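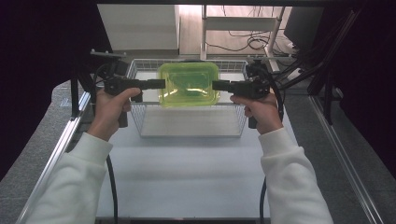 Figure 1. Shallow yellow-green container held over the white wire basket.

3.2 Storage of food containers

The second part of the project looked at how plastic containers are put away in a small shared kitchen. The kitchen studied is in Vurncombe and has one wall cupboard 900 mm wide. Before the work began, boxes and jars were stacked in it without any fixed order, and lids were kept apart from their bases.

Two layouts were compared. In the Peller layout, all items go directly on the shelf, sorted by height. In the Qudah layout, shallow items are grouped in open wire baskets and jars stay outside them. Both names are those of the group members who proposed them.

Shallow rectangular boxes with a wide rim were assigned to the baskets. A rim takes up more width than the base, so the outer rim size was used when working out how many boxes fit side by side.

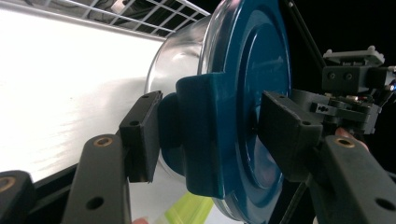 Figure 2. Clear jar on its side, with teal screw lid.

Jars were stored with the lid screwed on. Lid diameter was recorded separately from jar diameter.

With the Qudah layout, 77 per cent of the shelf area was in use, and a box could be taken out without moving more than 2 others. The Peller layout used less area and was harder to keep in order. Measurements were entered by Ruba Srour in March and are listed in Appendix B.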